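The Bin and the Plate

A small town workroom in Wenlow is making the case for storing less and laying out more

Most storage advice starts with the container. Pick a size, buy a dozen, put labels on the front. At the Pawłowska workroom, on the second floor of an old dairy building in Wenlow, the container gets picked last, and then it tends to stay for years.

The room is used for sorting and setting out small goods before they go to shops and classrooms. The stock list runs to 3733 separate items, from drawer knobs to toy blocks to table settings. Five people work there on a full day, and they start at seven in the morning, when the light comes in on the street side.

Blue plastic bins sit on a rack with dark metal rails. Before the bins there were cardboard trays, which sagged in July and had to be replaced every fall. Plastic costs more up front. It also wipes clean and can be pulled out and pushed back all day without losing its shape.

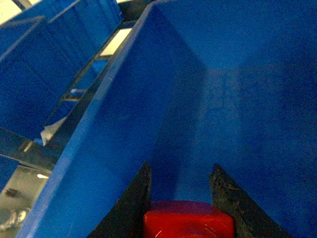
The color was a practical decision. Against a strong blue, a red or yellow piece shows up right away, even down at the bottom. Clear bins were tried for one winter. People kept looking through the wall into the next bin and reaching for the wrong thing.

Deep bins do have a cost. Dust collects in the corners, and the inside walls get scuffed. The workroom's rule is to empty one shelf a week, wipe the bins with a damp cloth and a drop of dish soap, and let them dry upside down. Scuffs stay where they are. A company called Arard sells a polish for this kind of plastic, and the workroom bought two bottles, used half of one and went back to soap.

The other half of the job happens on the table. Goods are taken out and put down next to the things they will be packed or displayed with, so that size and color can be judged side by side. A toy block that looks large in the hand can look lost beside a dinner plate. The tabletop is white, and it is kept mostly bare between jobs.

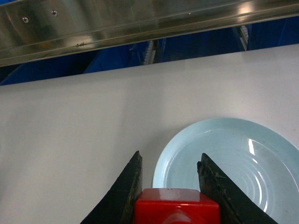
Plates are the hardest items to set out well. A pale one can fade into a white surface, and shine on the inner rings changes with every step a person takes around the table. The usual fix is to put one strong color close to the rim and leave the rest alone. Bodonetti, a housewares shop that buys from the workroom, now does its window the same way and spent some 750 dollars on it, most of that on lamps.

For a home shelf, the workroom suggests beginning with the table. Clear it, take everything off one shelf, and set out what belongs together. Measure the biggest group, then go shopping for a bin. Leave a hand's width of space at the top.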